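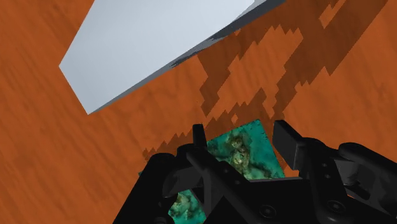 Briltberg Park and Ride

The Briltberg Park and Ride is a commuter parking lot and bus terminal on the north edge of Briltberg, served mainly by route 371 to downtown Clostulier. I've been using it for most of my working life, so I'm going to write this entry the way I'd explain it to a new neighbour. If you want the timetable, it's posted at the shelter, and the shelter copy is usually more current than the one online.

Park and ride in general

A park and ride is a lot where you leave your car (or bike, or get dropped off by a patient spouse) and finish the trip by bus or train. Most of them sit out near a highway, where land is cheap and traffic hasn't clogged up yet. Some are run by the transit agency, some by the city, and a fair few are just a corner of a mall parking lot with a sign on a pole. Ours started out as the mall kind and then got a proper home.

You'll also hear "kiss and ride", and yes, people really do put it on signs! It's the short loop where drivers let someone out and pull away again. Ours is on the east side, and if you stop there longer than it takes to say goodbye you will hear horns.

History

The first version opened in 2000 behind the old Rustix hardware store. Rustix let commuters use the back rows on weekdays in exchange for the city plowing the whole lot, and I still think that was the best deal Briltberg ever made. There was one shelter, one light and a pay phone that ate quarters. My first winter there I stood with Bernadette Boyer, who was already a regular, and she taught me to wait on the lee side of the newspaper boxes.

When Rustix closed, the new owners wanted their rows back. For a while we all parked along Pan Road instead, which the people living on Pan Road did not enjoy, and I can't blame them. Dayana Gallegos was on city council then and pushed for the present site, an old gravel yard beside the highway ramp. It had drainage problems (it still does, at the low end by the bike cage), but it was big and the city already owned it.

The current lot

There are 730 stalls, all free, and no permit is needed. Overnight parking isn't allowed without calling ahead, and they do tow. The rows are lettered from the terminal outward, so A is the row everybody wants and M is the row you get if you hit snooze. Row F has the block heater plugs. They come on by timer in the cold months, and you'll need your own cord, a decent long one.

The carpool stalls are at the front with green paint. You need two or more people in the car when you arrive, and I've seen drivers try it with a dog. I've also seen a dog get away with it, so make of that what you will.

The terminal building has washrooms, a heated waiting room and a ticket machine that takes cards and coins. The coffee counter is run by Shanti Kaushik, and it opens before the first bus. Get the cheese scone if there are any left.

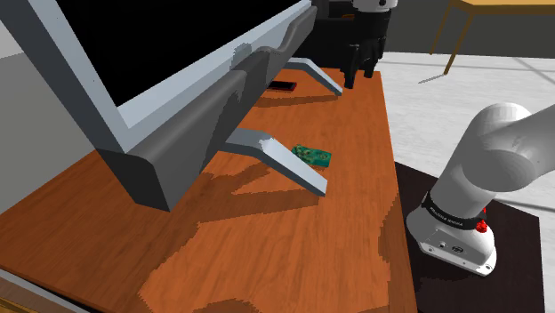 Washrooms are locked after the last evening departure, so if your bus is running late, plan for that. The waiting room stays open a little longer, though the heat seems to go off on its own schedule.

Services

Route 371 is the main one. It runs express down the highway shoulder lane, makes two stops near the hospital and ends at Clostulier Central, 40 minutes end to end by the timetable. In light traffic it can be quicker. In January, with blowing snow and a jackknifed truck at the river bridge, bring a book.

A couple of local buses stop here as well, mostly to feed the express. The connection is timed in the morning, so the local waits for nothing but the express waits for the local. Going home it's less tidy, and if you miss the feeder you're looking at a long walk or a phone call. There's been talk of an evening on-demand van for ages now. Dehua Tan, who plans routes for the city, told a public meeting that it was still being looked at, and there was a bit of a groan from the back rows (some of it was me).

Fares and transfers

Parking doesn't cost anything, but the bus does. You pay the regional fare on the express and your transfer covers any local bus in Clostulier for the rest of the trip. Monthly passes work out better if you ride most days. Kids ride free with an adult, and the drivers are pretty relaxed about what counts as a kid.

Cycling

The bike cage is beside row A and you open it with a fob from the ticket office. There's a deposit, which you do get back. The buses have front racks too, but they fill up quickly in nice weather, so I'd use the cage. Yichen Yuan's repair stand is bolted to the cage wall, with a pump that fits both kinds of valve and a set of hex keys on a cable. He checks it over every spring and replaces whatever has gone missing, usually the tire levers.

Last updated 10 October 2018. Row K is closed for repaving at the moment, so use L or M and follow the painted walkway back to the terminal.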